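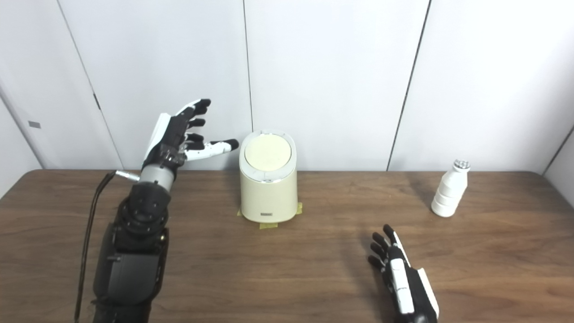 Can a robot take out your trash yet? The Relora two-arm kit, tried

Reviews > Machines > Around the house

Print this page | E-mail this to a friend

15/04/2018

I've wanted a machine to do my chores since I was old enough to be given any, so when Ladan Ansari asked if I'd spend time with the Relora I said yes before she'd finished the question. The job I picked was the dullest one in my kitchen: open the can, pick up an empty, drop it in. My kid manages it (on a good day!) with a sandwich in the other hand.

Setup took me 60 minutes, most of it cables. The manual, bless it, is 28 pages long and spends one of them on taping things down. Read that one first. A light little can will skate away from a stiff finger, and then you're chasing it around the table with two very expensive hands.

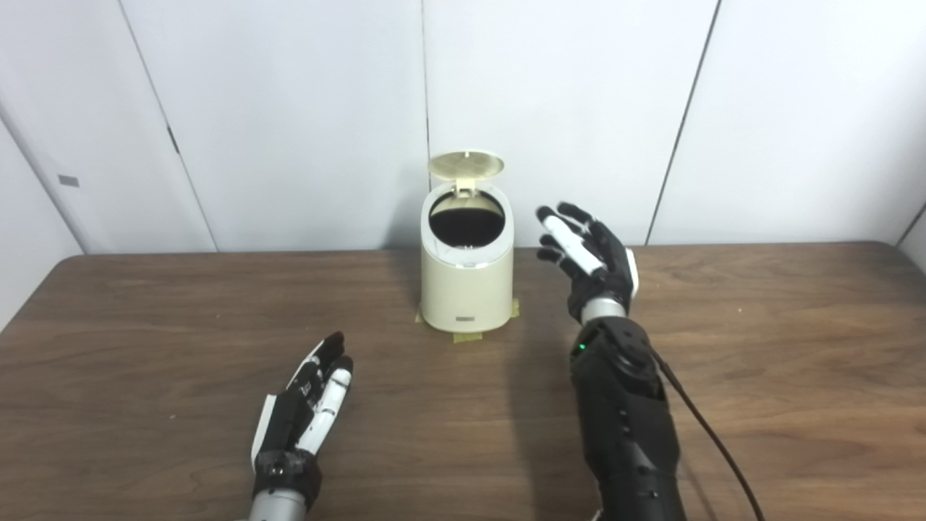 Coditz Readers' Test Bench – Home & Workshop Team

What I liked most was the hands. They have proper fingers and a thumb, so you don't need special bins or special bottles, just the stuff you own. The lid was the part I worried about, and I'd still call it the fussiest bit of the whole chore. You want a flip-up lid with some give in it. My heavy steel pedal bin at home was hopeless.

Bottles are friendlier. Slim ones with a waist suit those fingers nicely, and I got fond of watching the arm bring one up beside the can and think it over.

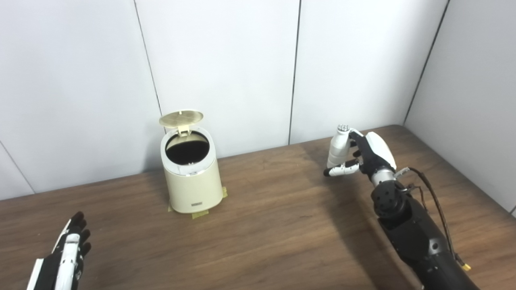
Bottle in the right hand, lid up, left hand free.

It's slow, though. I gave it 30 tries over a long afternoon, and I could have emptied every wastebasket on the block in that time. Yaroslav Hrytsenko, who runs a packing bench at Wieczorek, watched a few and said he'd take it for one boring, repeated job with everything in a fixed spot, and he wouldn't let it near a messy shelf. I'm with him. Move the can a hand's width and you're back to fiddling.

So for a shop floor, maybe. For a kitchen with a dog in it – no, I'd wait. I'd love a quieter arm and a shorter cable too, and I'm hanging on to the Relora until February to try it on laundry.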